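August is when I redo the spices. I don't know why it ended up being August, but the big bag of cinnamon from the Zeketti shop usually runs low by then, and once I'm buying one thing I end up going through all of it.

I bought 400 grams this time and 200 of the cocoa. The big jar gets filled first, then the little white-capped ones. The holder is dark gray and has a raised edge, so the jar with the metal lid can sit on top without sliding.

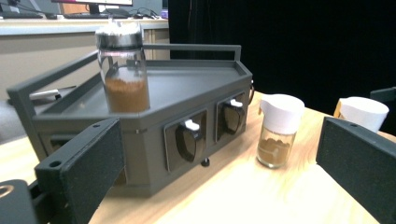
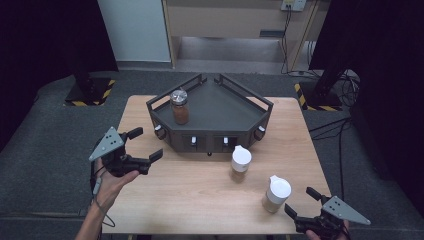 Glass jar on the gray holder, with the small white-capped ones on the table.

The small ones are what I use day to day. I leave some space at the top or the powder packs down and won't shake out. Lutfa Jayawardena told me to put a few grains of rice in. I tried it last year and got rice on my toast.

Labels still to do. I have a sheet of 24 somewhere, probably in the drawer with the batteries. Paprika is next, then the cumin.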